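Household Waste & Recycling > Project Updates
Oct 16, 2014
By Rasa Laur
3 comments | 16 shares

Hello to everyone at Bjarnason, and sorry this update is a bit longer than the June one! The kitchen sorting sessions in Rorthorpe are properly under way now and I've got plenty to tell you.

You gave us 3,000 pounds for the year and we've spent 1,761 so far, mostly on bins, printed sorting cards and travel between here and Baltville. The star tablecloth was my own treat (it wipes down beautifully, and the children like it).

The idea is still the same - we sit round a kitchen table with ordinary household rubbish and talk about where each bit ought to go. Sponges get the longest arguments by far. People feel sure that anything so light and bendy must be recyclable, and I've had to rewrite that sorting card twice.
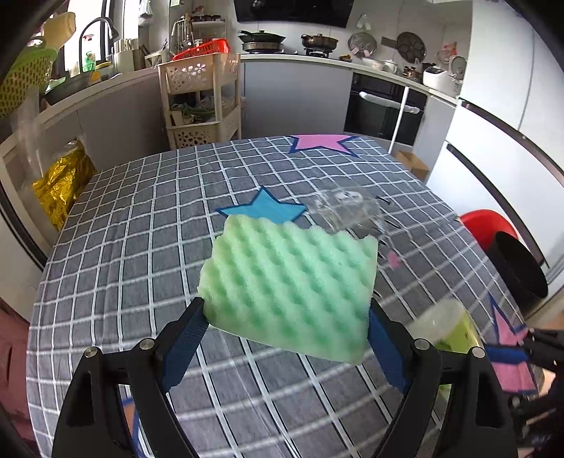
Green foam sponge over the sorting table, with the kitchen behind.

Foam is going on a card of its own from now on, together with those stretchy nets that come round fruit. I'd lumped the nets in with plastic bags, which only muddled everybody, me included. Snack bags have their own card too, and I've added a line asking people to take the tissues out of them first - you'd be amazed how much gets stuffed into an empty packet.
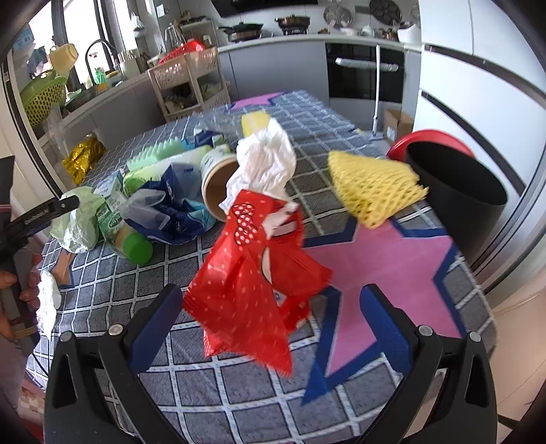

Paper cups and milk cartons are the other sticking point. Nenon, who print our cards, have suggested putting the two side by side with a bit about linings, and I think that's the way to go. Proofs should reach me soon and I'll post you a set.

Still to do: the Baltville sessions, a smaller bin for people with tiny kitchens, and the leaflet, which I keep putting off. We printed 3,023 of the old one and I'd like to use those up before ordering any more. Receipts are in the usual envelope

Filed under: Recycling, Home, Funded Projects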